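Milholm Chopsticks: two-handed sorting demonstrations recorded in a home kitchen

Data card, version 2
Last updated Oct 14, 2020
Maintainers: Amancay Villalba, Jean Dow

Summary

Milholm Chopsticks is a set of 200 demonstrations of one household task: handling loose chopsticks on a table next to an upright plastic holder. Each demonstration is done by a person using two hand-held grippers, one per hand, with a camera on each gripper. No robot arm was used during recording. The set was made to test whether a policy learned from hand-held demonstrations can pick up thin, light objects that lie close together.

It is the companion data to our report on pad contact and grasp angle. The cup and lid recordings from the same project are released separately as Zonville Lids and are not included here.

What is in the release

- Video from both gripper cameras
- Gripper opening width for each side, on the same clock as the video
- 6-DoF pose of each gripper, relative to its own first frame
- A plain text note per demonstration, with the outcome and anything the operator wanted to record
- Train and test lists

The split is by demonstration. The test list has 33 entries and the rest are for training. Please don't move entries between the lists if you plan to compare with our numbers.

Task

The operator starts with both grippers over the table. Chopsticks may be lying on the cloth, standing in the holder, or both. One stick is gripped at a time by either hand. The operator may pass a stick from one hand to the other before placing it. A demonstration ends when both grippers are open and clear of the holder.

We did not fix the starting layout. Sticks lie singly or close beside each other, and the close pairs are the hard case. A jaw that comes down slightly off line will push the second stick away or pinch both.

Views from the gripper cameras

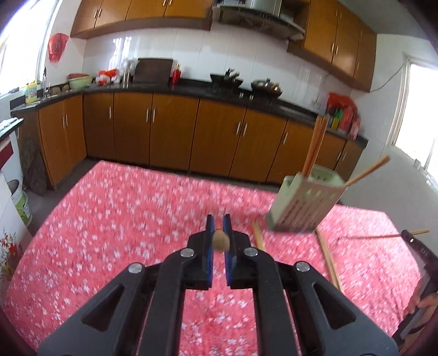
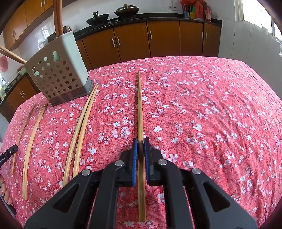 Gripper notes

Both grippers use a parallel linkage with blue pads on the jaws. Pads were replaced after every 12 demonstrations, and the replacements are marked in the text notes. We started doing this in February, when a pilot run showed more sticks turning in the grip as the pads got older. The pilot run is not part of the release.

Opening width is read in millimeters. A closed grip on a chopstick gives a small reading that is hard to tell from an empty grip, so do not use width alone to decide whether a stick is held. Our own labels come from a person watching the video.

Results so far

We trained one policy on the full training list and ran it on a two-arm setup at Cludo, using the same jaws and pads. Single sticks with clear cloth on both sides were picked up reliably. Close pairs were not. The most common failure was closing on both sticks at once, followed by closing just above the stick and lifting nothing.

Adding the second camera view helped with passing from hand to hand and made little difference to the first grasp. Training with the wrist pose removed made everything worse, so we kept it in - see the Iwasaki config in the code folder for the exact inputs.

Known problems

- 5 demonstrations have a gap in the right-hand pose. They are listed in pose_gaps.txt and were left out of training.
- Windows in the room are often washed out, and brightness shifts when a gripper turns toward them.
- One room, one table. We would not expect a policy trained only on this set to work in another kitchen.
- The patterned cloth gives the pose tracker plenty of detail. Results on a plain table may be poorer.
- Operator hands are visible in many clips. Faces are not, and clips with a face in view were removed before release.

Use and contact

The data may be used for research and teaching. For anything else, write to Jean Dow first. Reports of bad labels or missing files should go to Amancay Villalba with the demonstration number and the side (left or right).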